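Endau Bench Notes
Home | Notebook | Parts | People | Archive | Search

June, notebook 4, started 8:40 in the morning

Picking up where the last entry stopped. Jong-dae Kang asked at lunch whether any of this is getting closer to a machine that can do a chore, a real one, the kind you'd hand to a new hire on their first afternoon. I said yes before I'd thought it through, so now I have to write down why!

The chore is PC servicing. Open case, put in a processor, a drive, an expansion card, close up. Anyone with a bit of patience learns it in a day. For an arm it is a pile of small jobs that each want a different kind of touch, and I love it for exactly that. Folding towels gets all the attention (and I'd still like one that folds my towels, please), but a towel forgives you. A card edge doesn't.

Where we stand with the Trirance controller after this week's changes:

Card pick from the tray: good. Really good! It used to close on the board too hard and twist it as it lifted. I dropped the closing force limit and had it stop for a moment after first contact, and the twist is gone as far as I can tell by eye.

Card carry: fine, if slow. Jong-dae wants it faster. I want it boring first.

Card insertion: the hard part, still. The arm gets to the slot and then it has to feel its way in, bracket end and contact edge both, and those two disagree with each other all the time. You tip a card by hand without thinking about it — a small rock toward the bracket, then press. I wrote that rock into the motion last night and it seated the card on the first try with me standing there holding my breath. 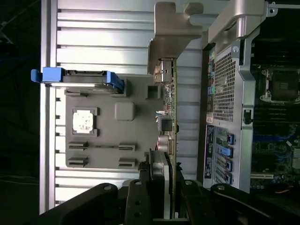
So then I got greedy and let the insertion routine run in simulation over lunch, 1000 tries with the slot position nudged a little each time. I had the old version's log to set against it. The old one gave up whenever the first push met resistance. The new one backs off, shifts sideways a hair, and pushes again, which looks so much like a person doing it that I called two people over to watch the replay. One of them stayed for quite a while.

Caution to self: simulation slots have no burrs and no bent bracket tabs. Don't quote the sim results to anyone upstairs until the same routine has run on the bench.

Processor placement. Haven't touched it this week. The pick from a recess is easy enough when the part sits flat. Lining up the corner mark is a vision job and the lid glares like mad under the bench light. Jong-dae suggests turning the light to the wall and letting it bounce. Cheap, worth trying before anybody writes code.

Drive carriers. My favorite! A caddy has a pull tab, it slides, it has one obvious way to go in. If somebody asks me tomorrow which shop chore a machine can take over now, I'd say drive swaps, with a person nearby. The people at Honkanen told us they think so too, and they've been at it longer than we have.

Cables: no. Not yet. A short stiff one, maybe, with luck. A floppy one that wandered behind something since the last time the arm looked, no chance.

What I told Jong-dae in the end, more or less: the machine can do the steps. It can't yet do the afternoon. Somebody still has to notice that a screw rolled under the case, or that the latch was never opened. I spent most of yesterday being that somebody. But in the spring I was being that somebody AND doing every insertion by hand to get demos, so I'll take it.

Oh, and the Gornonance finger pads came. Softer than the old ones. Haven't mounted them. They feel grippy in the hand, but the old soft set picked up dust and got slick, so I'll check these after a long run before I get excited (I am already excited).

To do:
- bench run of rock-and-press, 400 cycles, same card, then swap in the scruffy card from the drawer
- keep log 2179, it has the good seat in it, don't overwrite!!
- log 2697 is the jam, go through the force trace with Jong-dae
- bounce the light
- add a check that the slot latch is open before the approach starts
- mount one new pad only, leave the rest as they are, compare

4:15 pm. Latch check is in. It's a dumb one, just compares against a stored view, but it refused to start when I left the latch shut on purpose, and started when I opened it. Bench run goes on after I've cleared my stuff off the table.

Comments (3) | Shares (2)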